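Kisitz bin-picking fault
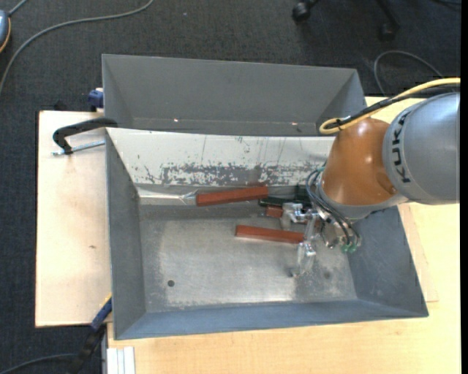

The Kisitz bin-picking fault was a recurring failure in a robotic picking cell operated by the Kisitz handling laboratory. During unattended trials, the cell's robot arm repeatedly continued its downward motion after the gripper had made contact with the wall or floor of a parts bin. The fault damaged two sets of gripper fingers, tore a pneumatic hose, and led to the suspension of all overnight running at the laboratory. It was later traced to an error in the handling of bin position data, made worse by a contact threshold that had been set too high.

Background

Bin picking is the task of removing parts one at a time from a container in which they lie in no fixed order. It is harder to automate than picking from a tray, as the position of each part must be measured before every attempt and the walls of the container limit the angles from which a tool can approach. Long parts are a particular difficulty. A bar lying close to a wall may leave too little room for a finger to pass behind it, and a bar resting on another part may shift when touched.

The Kisitz laboratory began work on the problem under a program named Holis, which was intended to produce a method for emptying metal bins down to the last part. Earlier work had concentrated on full bins, where a failed attempt can usually be followed by an attempt on a different part. Holis dealt with nearly empty bins, in which the tool must work close to the floor and the cost of a small error in height is much greater.

The cell used a KUKA arm carrying a pneumatic gripper with two fingers. Bins stood on a wooden work surface and were held in place with hand-tightened clamps. The control software, called Gotar, had been written at the laboratory and was not part of the robot manufacturer's equipment. Parts were located by a measuring routine that ran before each cycle, while the location of the bin was measured only once, at the start of a session.

The failure

The first recorded event took place on a Monday, shortly after 2 a.m., during an unattended run. At cycle 212 the gripper approached a bar lying near the back wall. One finger met the wall before reaching the programmed grasp height. The arm did not stop, and the finger was bent outward before the motion ended. The software recorded the attempt as a missed grasp and began the next cycle.

The run continued with the bent finger until cycle 866, when a hose was pulled from its fitting and the loss of air pressure brought the cell to a halt. Staff arriving in the morning found the arm stopped inside the bin. No one had been in the room and no injuries were reported.

The damage was first put down to a loose finger mount. New fingers were installed, the mount was tightened, and the run was repeated two nights later. A second finger set was damaged in the same way. The head of the laboratory, Walter Sánchez, then ordered that the cell be run only with an operator present until the cause had been found.

Investigation

The inquiry was carried out by laboratory staff with the assistance of Amrani, an engineering office that reviews machine safety. Its work took 14 working days. The inquiry examined the cycle logs and the clamping arrangement, and repeated a number of recorded approaches at reduced speed with a foam block in place of the bin wall.

The report identified a primary cause and two contributing causes.

The primary cause was drift in the position of the bin. Each contact between the gripper and the bin applied a small sideways load. Over several hundred cycles the bin moved against its clamps by roughly 9 millimeters. Gotar continued to use the position measured at the start of the session, and its collision check therefore passed approaches that ran through the actual wall.

The first contributing cause was the contact threshold. The value had been raised during earlier trials with full bins, in which harmless contact with loose parts had stopped the cell many times a night. It was not lowered again when work on nearly empty bins began. The change had been entered in a personal notebook and did not appear in the configuration record.

The second contributing cause was the way failed attempts were classified. Gotar had a single code for any attempt that ended without a part in the gripper. Of the 782 attempts carrying this code in the first run, the inquiry was able to separate ordinary misses from wall and floor contacts only by comparing motor current records by hand.

Corrective measures

The laboratory adopted most of the report's recommendations. The bin position is now measured again at fixed intervals and after any contact above a warning level. The contact threshold is tied to the estimated number of parts left in the bin, and an operator cannot raise it without a second person's approval. Contact with the bin has its own code, and two such events in a row stop the cell until it is reset by hand.

Hoses were rerouted to leave more slack at the wrist, and finger inspection was added to the start of each shift. A proposal to replace the clamps with a bolted fixture was not adopted. The laboratory stated that bins of different sizes had to be exchanged several times a day.

The report also dealt with access to the cell. It noted that an arm able to bend a metal finger without stopping could cause serious injury to a hand placed in the bin, and that operators had been in the habit of reaching in to straighten parts while the arm was paused. Reaching into a bin is now permitted only with the drives switched off.

Later work

Attended trials resumed the following month. Unattended running was allowed again in November, at reduced approach speed. The Holis program continued with the same type of gripper, and its later reports list bin contacts separately from missed grasps.

See also

Bin picking
Collision detection
Emergency stop
Pneumatic gripper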